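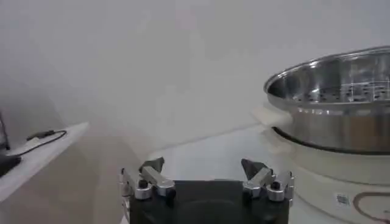 Wrist view with the fingers open, steamer on the right.

Fixing a gripper that stops closing halfway

If your arm reaches for the steamer handle and the fingers quit partway with error 132, don't swap the motor yet! I did that on our Skurell, and it cost me a whole afternoon in April (and a perfectly good motor, which is now in a drawer).

First, press the stop button and cut power to the arm. Please unplug the steamer too, and let the pot cool for 40 minutes before your hands go anywhere near it.

Now work each finger gently by hand. They should move the same amount. If one drags, back off the bolt at its lower joint a quarter turn and try again. Ours was the left one, and Zinash Gebretsadik spotted it long before I did.

Power up, run the homing routine 2 times, then close slowly on a folded towel. If 132 comes back, check the finger cable next.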